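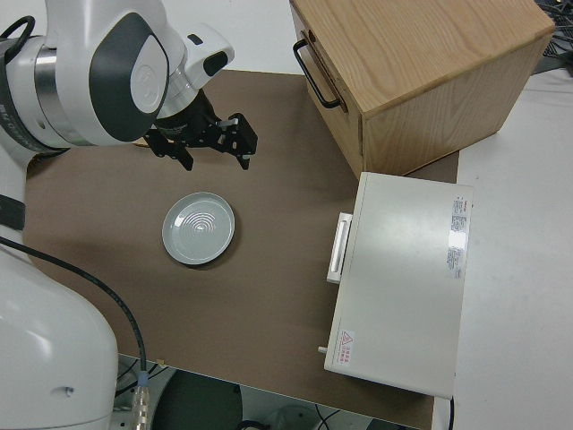 Do people keep up their shoulder exercises once the clinic visits stop? In our group, most of them drifted off by week seven.

I went through the home logs of 120 patients with Karine Melnyk, and 40 had blank pages before December. I'd expected pain to be the main excuse – it was boredom.

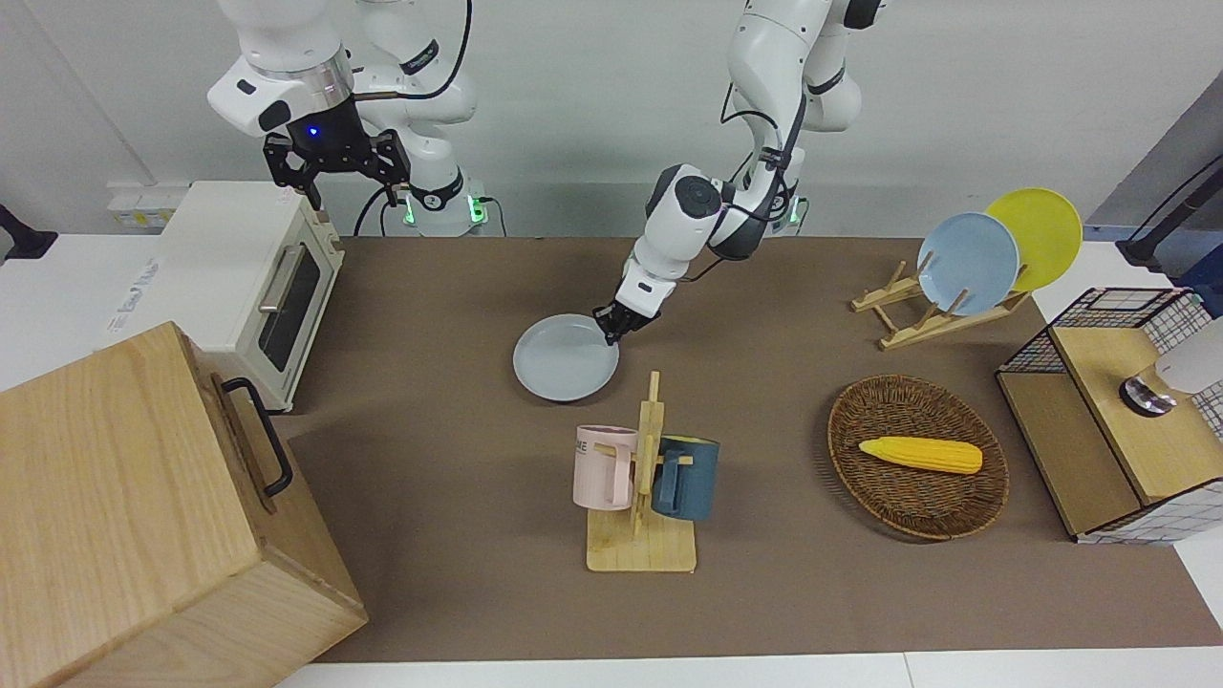
The folks who stuck with it had mostly tied the stretches to something they did anyway, like making coffee. Colleen Penner's reminder calls helped too, though I can't say how much.

Figure 3. Round plate and an ear of corn in a woven tray.

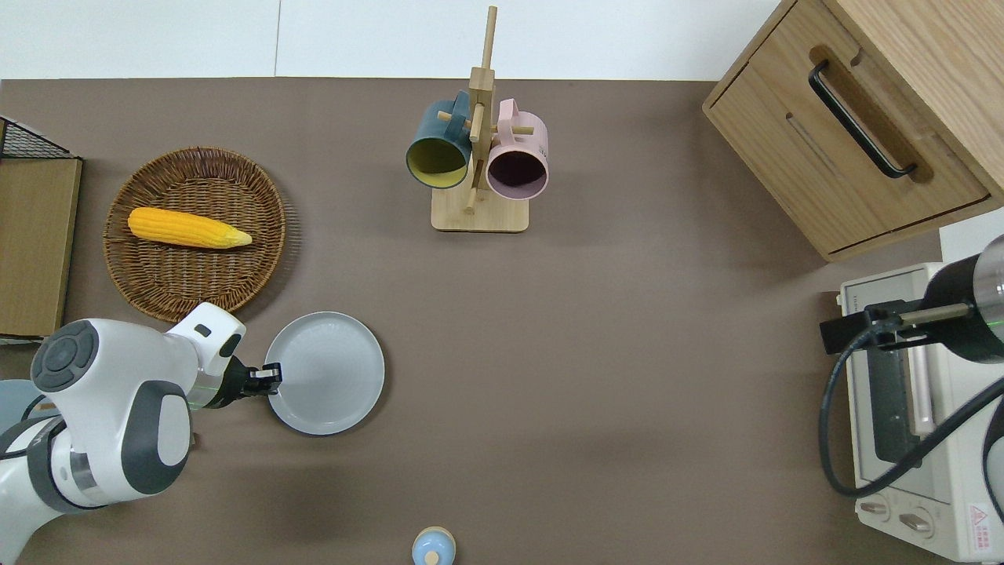 4.2 Missing logs

I left out 25 logs from the Brora clinic that came back with no dates on them.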